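12th February
Bench notes, glue and finish

Came in on a Sunday because the shop is quiet and the heater on the Grakwood side had been left running, so for once the glue pots were at a sensible temperature when I got the lights on. Picking up from where I stopped last time, which was halfway through the hide glue soak tests and in a foul mood about them.

Quick recap for anyone reading over my shoulder. We've got two bags of pearl glue, the old Altisov stuff and the new bag from Raltex, and they do not behave the same. I'd been mixing both at the ratio on the inside of the cupboard door and getting a lovely tack from the Altisov and something like weak soup from the other one. I spent way too long blaming the water! Then I dug out the paperwork and found the Raltex is a lower gram strength, so of course it wants less water. I've written the new ratio on masking tape and stuck it on the jar. Please leave the tape on the jar.

Soaked 100 grams of the Raltex overnight in the fridge. This morning it had swelled up nicely with no dry centers when I squashed a few pearls between my fingers. Warmed it slowly in the double boiler, skimmed it once, and it ran off the brush in a steady string without breaking into drops. Much happier with that. I let the spare pot get too hot while I was on the phone (my fault, lid on, forgot it) and it smelled terrible, so that batch went in the trash and the pot is soaking in the sink. Don't use it for tea.

Rubbed joint tests next. Cherry to cherry, long grain, edges straight off the plane. Spread it, slid the pieces back and forth until they grabbed, walked away. No clamps. I also did a few with a toothing blade first, mostly to settle the argument from last month, and I'll break them all on Friday when they've had time to cure properly. My money is on no difference but I've been wrong about this before. The samples are on the high shelf with pencil marks on the end grain, T for toothed and P for planed. If the T looks like a P on one of them, it's a T.

I tried a little urea in one small batch to get more open time. It does work, you get a nice lazy window to move things around, but it stayed rubbery at the squeeze-out longer than I liked. Might be fine for veneer. I wouldn't put it in a chair. Want to try half as much before I give up on it, and keep proper notes on the room temperature this time, which I didn't today until after lunch.

Shellac. The Tsakiris flakes finally got strained. I'd left them dissolving in the big jar and there was a good layer of wax on the bottom, so I poured off the clear part through a paint filter and kept the cloudy stuff for sealing jigs. Padded three coats onto the walnut offcut, very thin, and it went on like a dream until I got greedy and went back over a tacky spot. Pulled a big ugly drag mark right in the middle. Let it harden and then cut it back with 1,000 grit and a drop of oil, and it's mostly gone if you don't hold it to the window. I'm leaving the offcut on the sill so we can all feel superior to it.

The color question is still open. Over bare walnut the shellac goes warmer than I want, and over the stained piece it looks nearly black until the light hits it. I do like that brown-black look on carved work, where you want the shape to do the talking, but on a flat panel it's kind of dead.

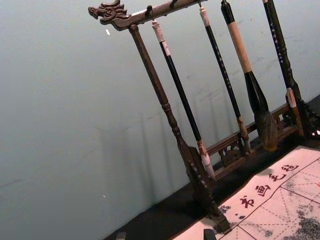
Brush rack, dragon-head end of the top bar. Dark brown-black wood.

For the panels I'm going to mix one part of the darker flakes into the blond and see where that lands. Test strips before anything touches the real doors, and I mean it, last time I skipped that and lost a whole evening with a scraper.

Odds and ends: alcohol is down to the last can, so that's on the order list along with paint filters and a roll of the cheap muslin. The gray scraper has a burr only on one side. Thermometer on the small pot reads high, I checked it against the kitchen one, so go by the kitchen one for now.

Still to do: break the joint samples, half-dose urea batch, test strips, wash that pot.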